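What a Blush Is For: Section 3, Watching Faces Go Red

2020-05-24
By J. Simões
14 comments | 78 shares

Figure 1. Mottled olive-tan surface with faint darker marks (computer rendering).

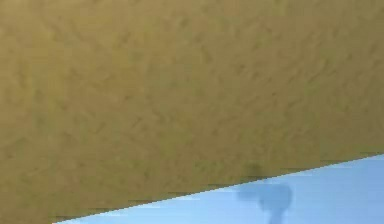 3.1 Why I went looking at blushing

I blush at everything. I blush when a waiter reads my order back to me, and I once blushed at a parking meter. So when I started reading the old work on facial signals, I kept wanting it to get to the part about people like me, and mostly it didn't. There's plenty on frowning and plenty on smiling (so much on smiling!), but the blush tends to get a paragraph near the end, usually with a line about how you can't fake one.

That line is the part I got stuck on. If you can't fake it and you can't stop it, then it's telling other people something whether you like it or not, and I wanted to know what they do with the news. Do they trust you more? Do they think you stole the stapler? My own guess going in was the stapler.

3.2 What we did

We ran the study in February in the back half of the Fullum building, which has terrible heating, and I'll come back to that. People signed up through Remora, our little sign-up and survey tool, and we ended up with 2,760 sets of ratings. Each one was a rating of a short clip of somebody admitting to a small mistake, like forgetting a birthday or breaking a mug and putting it back in the cupboard. Half the clips had been tinted so the speaker's cheeks went pink partway through. The other half were left alone.

Raters answered 2 questions after each clip: how sorry is this person, and would you lend them something you liked? I fought for the second one. Asking people straight out whether they "trust" a stranger gets you a lot of polite middle-of-the-scale answers, but ask them to picture handing over a good jacket and they get picky fast.

We threw out any rating that came in before the clip had finished playing, plus the ones from people who told us afterward they'd spotted the tinting. That left 1,710 to work with. It's a bigger cut than I wanted, and a careful reader should keep it in mind through the rest of this section. People who notice a fake blush may well be the same people who pay the most attention to real ones.

3.3 What came back

The pink-cheeked speakers were rated as sorrier. No surprise there, and I'd have been worried about the tinting if it had gone the other way. They also did better on the jacket question, though by a smaller margin, and the margin shrank to almost nothing when the mistake was one that had cost somebody money. A blush seems to help you with the birthday and the mug. With an unpaid loan, our raters looked right past it.

I should mention the Fanent clips separately. Those were the ones recorded on our second camera setup, which we named after the box it came in, and the color ran a bit warm even before we touched anything. Raters scored those speakers as slightly sorrier across the board, tinted or untinted. We ran everything again without them and the pattern held, only weaker.

Now the heating. The room was cold enough some mornings that raters kept their coats on, and I do wonder whether chilly people feel less generous about lending out jackets. We didn't record the temperature (I know, I know), so I can't test it. Anyone repeating this should put a thermometer on the wall, and should also ask raters whether they blush easily themselves. We only added that question for the last batch, and there weren't enough answers to say anything useful. I'll pick it up again in Section 4, along with the skin tone problem, where our tinting method was at its weakest and showed up far less on darker complexions than it should have.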